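Hands-On Training, Sold by the Pair

Onlow's new kit puts robot lessons in the hands of people doing chores

By Kristaps Adomaitis

The Tora kit from Onlow is a pair of hand-held grippers for recording household work that robots will later learn from. I used one for 30 days at home and then sat in on a bedroom session in Hakholm, where the job was cloth and bedding.

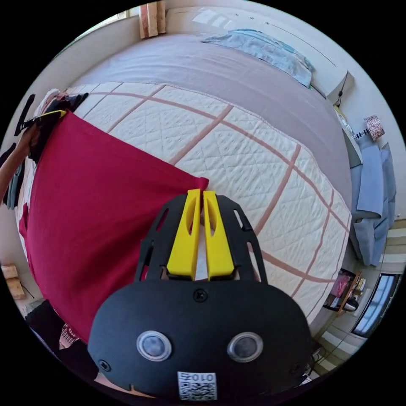
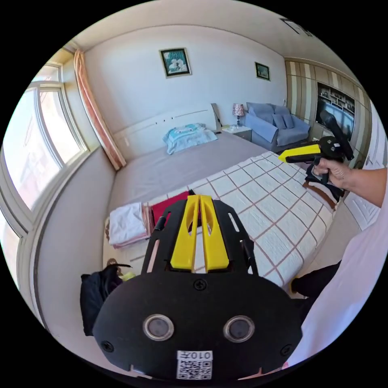
Yellow fingers on a black body, both times by a red cloth on the bed.

What you get

The set costs $1,049 and comes with two grippers, a charger, wrist straps and a hard case. Spare fingers are sold separately at $50 a pair. Setup took me most of a morning in May, mainly because the pairing steps in the manual are out of order.

In use

Small things are easy. Large, soft things are slower - you pinch a corner, lift, lose it and go back. Towels took me a week to get right. My wrists were sore after long runs, and I settled on three short sessions a day.

The software, made by Ngui, sorts each recording by task and lets you trim the bad starts. It crashed on me twice during uploads but kept the files.

Who it's for

Small labs and contract crews will get their money's worth. For a hobbyist with one robot arm on a desk, the price is hard to defend, and Onlow has no rental plan yet.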